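About Plosik

Plosik furnishes the rooms people actually sit down in! Break rooms, office lounges, the odd corner by a window where the printer used to be. We're a small company in Hirndale and we love this work more than is probably reasonable.

How we started

Oksana Chornovol opened Plosik after years of ordering desks for other people's offices. She kept noticing that the desks got all the attention (and all the budget) and the lounge got whatever was left over, usually two stiff chairs and a plant. Her first job was a waiting area at Skoryk, a print shop a few streets away, and it had one sofa, one lamp and a rug she drove across town with the trunk open. The people at Skoryk still use the sofa. We've re-covered it once.

Today there are 4 of us, and we've finished some 200 rooms, most of them within 60 miles of the shop.

What we do

We come over, have a coffee with you and sit in the room for a while. Morning light and afternoon light can make the same room feel like two different places, so we like to see both if you'll have us. Then we draw up a plan, bring samples, and move things in ourselves.

We're big fans of low tables. Light wood, slim splayed legs, something you can put a mug on without leaning forward too far. We're also fans of color in small doses, and orange is the one we keep coming back to, especially in a room with pale walls and gray blinds. An orange sofa wakes the whole place up!
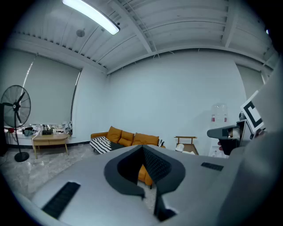

An office lounge with an orange sofa, a low light-wood table and a big roller blind.

Windowsills deserve a mention too. Every lounge has one and every one of them fills up with bags, boxes and papers. We used to fight it. Now we ask about it on the first visit and plan a shelf or a cabinet close by, and if you'd like to keep the sill exactly as it is, that's fine with us.

The Gullia line

Gullia is our own small range of tables and side shelves, built in the workshop behind the store. You can order any piece in a custom height, and we keep offcuts of the wood so a scratched edge can be patched years later.

Come see us

The showroom is open most afternoons and you're welcome to just come in and try the sofas. Bring a rough sketch of your room if you have one, with the windows and the outlets marked. Back of an envelope is great.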